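Polluvier zieht Handgreifer Vundgate teilweise zurück und sperrt 152 Aufzeichnungen

Fehler in der Greifweitenmessung führte zu falschen Schließbefehlen an einem Roboterarm - keine Verletzten

Grumine, 3.8.20. Die Polluvier GmbH hat 11 Handgreifer der Baureihe Vundgate aus dem Aufnahmebetrieb genommen. Bei diesen Geräten kann der gemeldete Abstand der beiden Greiffinger vom tatsächlichen Abstand abweichen, ohne dass eine Fehlermeldung ausgegeben wird. 152 Aufzeichnungen aus der Aufgabengruppe Textilien, die mit den betroffenen Geräten entstanden sind, wurden gesperrt und stehen für das Training von Steuerungsmodellen bis auf Weiteres nicht zur Verfügung. Kunden, die diese Aufzeichnungen bereits bezogen haben, sind schriftlich benachrichtigt worden.

Die Handgreifer werden paarweise geführt, je ein Gerät pro Hand. Zum Aufgabenumfang gehören das Aufnehmen, Ausbreiten, Falten und Stapeln von Kleidungsstücken in Wohnräumen. Gerade bei dünnen Stoffen und bei Bünden mit Kordelzug arbeiten die Finger über längere Abschnitte fast geschlossen. In diesem Bereich wirkt sich der Fehler am stärksten aus.
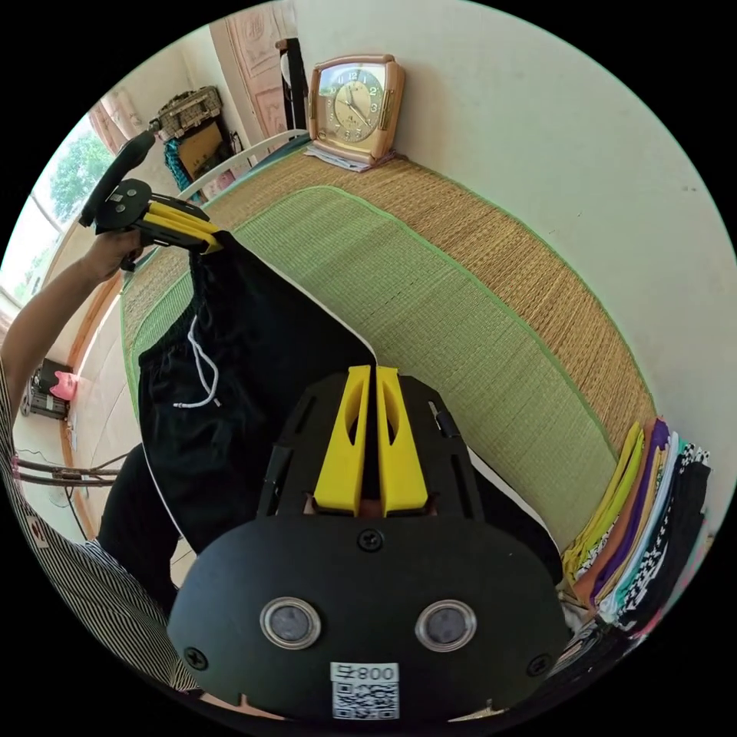 Hergang

Aufgefallen ist die Abweichung am Prüfstand in Grumine. Ein Roboterarm, dessen Steuerungsmodell mit Aufzeichnungen der Gruppe Textilien trainiert worden war, sollte eine Hose am Bund anheben und auf einem Stapel ablegen. Der Arm schloss den Greifer deutlich weiter, als es die Stoffdicke erforderte, und hielt die Schließkraft auch nach dem Ablegen. Die Kraftüberwachung löste aus und schaltete den Antrieb ab. Im Gefahrenbereich befand sich zu diesem Zeitpunkt niemand. Am Greifer des Prüfstands wurde ein Finger verbogen, das Kleidungsstück riss am Bund ein.

Der Vorgang wurde zunächst als mechanischer Defekt des Prüfstands eingestuft. Nach Austausch des Greifers wiederholte sich das Verhalten jedoch bei insgesamt 11 Prüfläufen. Daraufhin wurden die Trainingsdaten untersucht. In den Aufzeichnungen lag die gemeldete Greifweite häufig bei null, obwohl die Finger im zugehörigen Videobild sichtbar auf Stoff griffen und einen Spalt aufwiesen.

Ursache

Die Greifweite wird in den Geräten über einen Magnetsensor an der Linearführung der Finger erfasst. Der Sensor sitzt auf einem Halter, der mit dem Gehäuse verklebt ist. Bei einer Fertigungscharge des Zulieferers Bassi wurde der Klebstoff nicht vollständig ausgehärtet. Der Halter kann sich dadurch bei wiederholter Betätigung des Abzugs in Schließrichtung verschieben, und der Nullpunkt wandert mit. Die Auswertung begrenzt negative Werte auf null. Ein teilweise geöffneter Greifer wird deshalb als vollständig geschlossen protokolliert.

Die Bilddaten der Geräte sind von dem Fehler unberührt. Gleiches gilt für die Lagebestimmung und die Zeitstempel. Geräte anderer Chargen verwenden einen verschraubten Halter und zeigen die Abweichung auch im Dauerversuch nicht.

Die Selbstprüfung beim Einschalten hat den Fehler nicht erkannt. Sie fordert zum einmaligen Öffnen und Schließen auf und vergleicht den gemessenen Hub mit dem Sollwert. Ein verschobener Nullpunkt verändert den Hub nur dann, wenn die Begrenzung bereits greift, und auch dann lag die Differenz innerhalb der zulässigen Toleranz. Diese Toleranz war aus heutiger Sicht zu weit gewählt.

„Der Greifer hat einen plausiblen Wert geliefert, und wir haben ihn nicht gegen das Bild geprüft. Das hätten wir tun müssen, die Daten dafür lagen vor“, erklärt Periklis Alexiou, Leiter Messtechnik bei Polluvier. „Eine falsche Greifweite in der Aufzeichnung wird später zu einer falschen Kraft am Arm. Wir behandeln den Vorgang deshalb als Sicherheitsvorfall.“

Bewertung der Gefährdung

Für Personen, die den Handgreifer führen, besteht nach Prüfung keine erhöhte Gefährdung. Die Finger werden ausschließlich über den Abzug bewegt, ein Antrieb ist nicht verbaut. Eine Gefährdung kann dort entstehen, wo ein mit den gesperrten Aufzeichnungen trainiertes Modell einen angetriebenen Greifer steuert. Polluvier empfiehlt, solche Modelle bis zum Abschluss eines erneuten Trainings nur hinter trennenden Schutzeinrichtungen und mit reduzierter Schließkraft zu betreiben.

Eine nachträgliche Korrektur der Greifweite ist grundsätzlich möglich. Die gelben Finger heben sich von den meisten Textilien gut ab, ihr Abstand lässt sich im Bild vermessen. Problematisch bleiben Abschnitte, in denen Stoff die Finger verdeckt, sowie Aufnahmen mit gelben oder sehr hellen Kleidungsstücken unmittelbar dahinter.

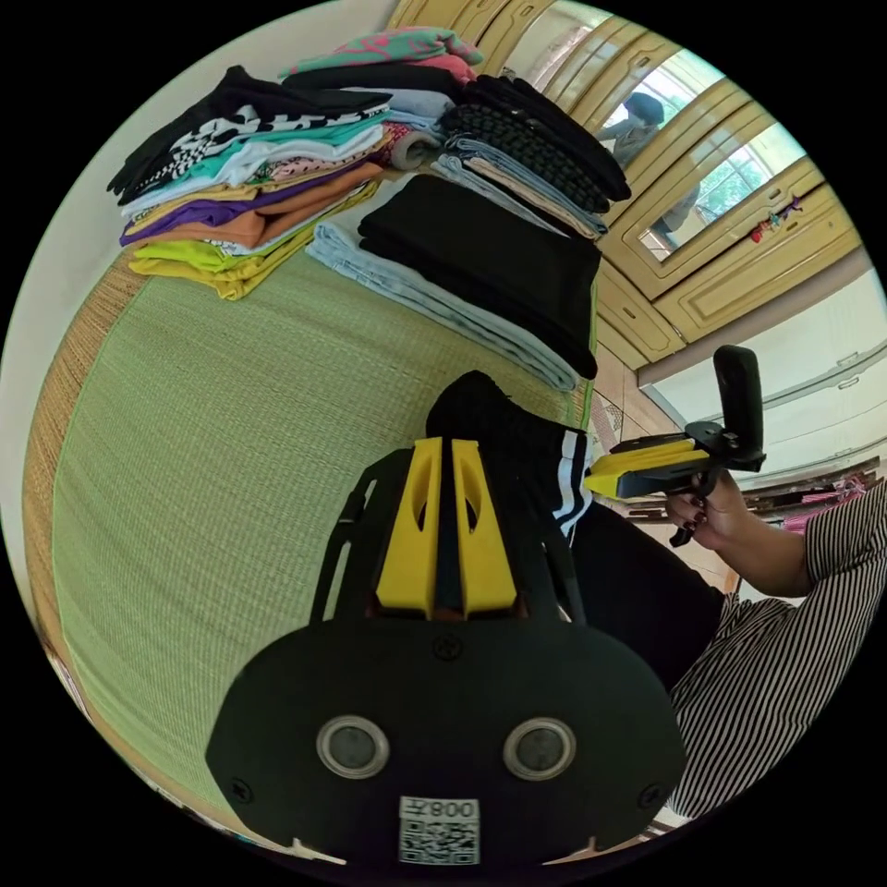

Für diese Abschnitte wird kein Ersatzwert berechnet. Sie werden in den korrigierten Datensätzen als ungültig gekennzeichnet und beim Training übersprungen. Liegt der ungültige Anteil einer Aufzeichnung zu hoch, entfällt sie ganz und wird mit einem geprüften Gerätepaar neu aufgenommen.

Maßnahmen

Mit sofortiger Wirkung gelten für alle Geräte der Baureihe folgende Änderungen:

Vor jeder Aufnahmereihe wird die Greifweite mit einer Messlehre an 5 Stützstellen geprüft, auch im fast geschlossenen Bereich.

Negative Messwerte werden nicht mehr auf null begrenzt. Sie werden unverändert gespeichert und lösen eine Warnung aus.

Die Toleranz der Selbstprüfung wird verringert. Geräte außerhalb der Toleranz lassen keine Aufnahme zu.

Nach dem Hochladen wird die gemeldete Greifweite stichprobenartig mit dem Bild verglichen.

Die zurückgezogenen Geräte erhalten einen verschraubten Sensorhalter und werden neu kalibriert. Bassi hat die Aushärtezeit in der Fertigung angepasst und liefert Sensorhalter zur Verklebung bis zur Freigabe durch Polluvier nicht mehr aus. Der Umbau erfolgt am Standort Grumine.

Die korrigierten Aufzeichnungen sollen bis Dezember bereitstehen. Bezieher der ursprünglichen Fassung erhalten sie ohne Berechnung und werden gebeten, vorhandene Kopien zu löschen. Ein technischer Bericht mit den Messreihen - einschließlich der Prüfläufe am Roboterarm - wird auf Anfrage zugesandt.

Ansprechpartner für technische Rückfragen

Polluvier GmbH
Abteilung Messtechnik, Periklis Alexiou
Standort Grumine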